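Urkatetti 643 – Cinta adhesiva de enmascarar para señalización temporal

Inicio > Marcaje y señalización > Cintas > Serie 600

Ref. 643
Fabricante: Urkatetti
Distribución: Firunero

Descripción

La Urkatetti 643 es una cinta de soporte de papel crepado con adhesivo acrílico de baja agresividad, destinada al marcaje provisional de superficies horizontales en interior. Se emplea para delimitar zonas de trabajo, trazar cuadrículas de replanteo, señalar posiciones de mobiliario y reservar áreas de paso durante montajes de corta duración. No sustituye a las cintas de vinilo de la serie 700 cuando la marca debe soportar tráfico de carretillas o limpieza con máquina.

El adhesivo está formulado para mantener la unión sobre soportes lisos y semiporosos sin transferir residuo en la retirada, siempre que se respeten los plazos de permanencia indicados más abajo. El papel se rasga a mano en sentido transversal y admite escritura con rotulador permanente y con lápiz de grafito blando.

Soportes admitidos

Melamina, laminado, vidrio, chapa pintada al horno, linóleo sellado, pavimento epoxi, cartón kraft y cartón ondulado con cara exterior sin tratar. Sobre madera sin barnizar y hormigón sin sellar la adhesión inicial es insuficiente y se recomienda la versión 643 H. No aplicar sobre papel pintado, pintura plástica con menos de seis semanas de secado ni superficies siliconadas.

En cartón, el límite lo fija el propio soporte: pasado el plazo de permanencia, la capa superficial puede desprenderse con la cinta. Si la plancha se va a reutilizar, conviene retirar las tiras al terminar la jornada.

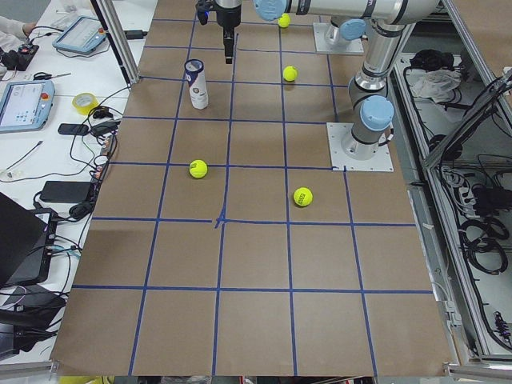
El ancho de cinta se elige en función de la distancia de lectura y del tamaño de la celda. En mesas de trabajo se usa normalmente la de 19 mm; la de 25 mm queda para suelos y la de 50 mm para perímetros. El color debe contrastar con el fondo: el azul sobre cartón marrón se distingue bien, también en cuadrículas de varias columnas, y permite reforzar un cruce concreto con trozos cortos en diagonal cuando hace falta un punto de referencia. En pavimento gris claro es preferible el verde o el naranja.

Instrucciones de aplicación

1. Limpiar la superficie con paño seco. Si hay grasa, usar alcohol isopropílico y esperar a la evaporación completa.

2. Marcar a lápiz los extremos de cada línea. En tramos de más de 2 m, marcar también el punto medio.

3. Fijar un extremo, desenrollar sin tensar y bajar la cinta sobre las marcas. El papel crepado se alarga con facilidad; una tira colocada bajo tensión recupera parte de su longitud en las horas siguientes y la línea se curva o se levanta por las puntas.

4. Presionar con rodillo de goma o espátula de fieltro, del centro hacia los extremos.

5. En cuadrículas, colocar primero todas las tiras de una dirección y después las perpendiculares. No superponer más de 4 capas en un mismo punto.

Retirada: tirar despacio en ángulo de 45 grados, a temperatura ambiente. Si el soporte está por debajo de 10 °C, atemperar antes.

Datos técnicos

Soporte: papel crepado saturado
Adhesivo: acrílico en base agua
Espesor total: 0,14 mm
Alargamiento a rotura: 6 %
Temperatura de aplicación: de 10 °C a 35 °C
Permanencia máxima en interior, superficie lisa: 14 días
Permanencia máxima en interior, cartón: 2 días
Uso en exterior: no recomendado

Presentación

Rollos de 50 m sobre mandril de cartón de 76 mm.
Anchos: 19, 25, 38 y 50 mm.
Colores: azul, verde, naranja y blanco. El blanco se sirve solo en 25 y 50 mm.
Embalaje: caja de 6 rollos del mismo ancho y color. No se sirven cajas mixtas.

Almacenamiento

Conservar en el embalaje original, en posición horizontal, entre 15 °C y 25 °C y sin exposición directa al sol. Caducidad: 12 meses desde la fecha impresa en el interior del mandril. Los rollos con bordes golpeados se rasgan en diagonal al desenrollar y no se aceptan como defecto de fabricación una vez abierta la caja.

Productos relacionados

Urkatetti 643 H, adhesión reforzada
Rodillo de presión Tekstead, goma de 40 mm
Portarrollos de mesa Kuusisto, para dos rollos de hasta 25 mm
Cordel de trazado Tekstead, 30 m

Modificaciones

Las partidas fabricadas a partir de marzo llevan el nuevo mandril gris. Las características de la cinta no varían y la referencia de pedido es la misma.

Ficha revisada el domingo, 6 de mayo de 2007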